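Teaching the door robot some manners

By the time I got to the Dehghan building in Zatesside, a bit before eight, Zulmira Guerreiro had already been at it for an hour and was cross with a door. She looks after a delivery robot called Dodik, a waist-high cart with one arm, and its whole job is to carry parcels from the front entrance to the offices at the back. The carrying is fine. The doors are where her working life goes.

I'd pictured a lot of typing. There is some, but most of the morning went on a tape measure, a spring balance and a great deal of opening and closing things. Every door on the route gets its own page in a ring binder (a real one, with coffee on it) saying where the handle is, how hard you have to pull and how far the door swings before the closer starts to fight back. Zulmira won't let the arm near a door until she's worked it herself, over and over, and written down what her hands were doing.

So I had a go too. You don't notice how you hold a handle until somebody asks you to describe it! I go in from both sides, apparently, high up near the bend, which she thought was a funny way to do it.
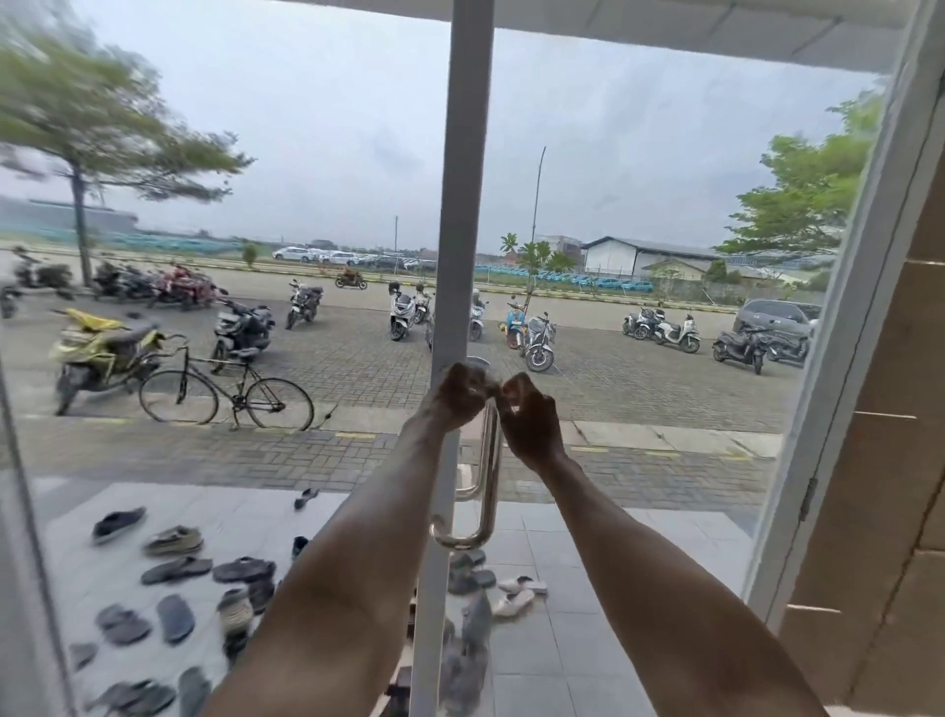
Two hands on the steel handle of the glass door, with the shoes left outside on the tiles.

Steel pull handles are a nuisance for the arm's camera. They shine, and behind the glass there's a whole car park's worth of scooters and motorbikes for it to get muddled by. Dodik used to reach for reflections. The cure came from Tomás Prata, who drives over from the workshop in Grornside when something needs a spanner: he told her to stop hunting for the bar and look for the white door frame first, then work across from there. It took an afternoon to set up and it's been much better behaved.

The footwear is a separate headache. People slip their shoes off outside and the cart can't roll over a sandal, so it stops and waits and beeps – rather plaintively, I thought – until somebody shifts them. Zulmira would like a rack. She has been asking since July.

Upkeep is less glamorous still. The rubber pads on the gripper get swapped every 100 doors or so, the wrist joint has its bolts checked, and the pull is kept below a limit of 125 newtons so that a stuck door stays stuck and nothing gets bent. When I visited, the log was on run 222, and the last 5 had gone through without anyone touching the stop button.

Then she tried the front door again, and the gripper slid straight off. She said a word I won't print, wiped the pads with a cloth and turned to a clean page in the binder.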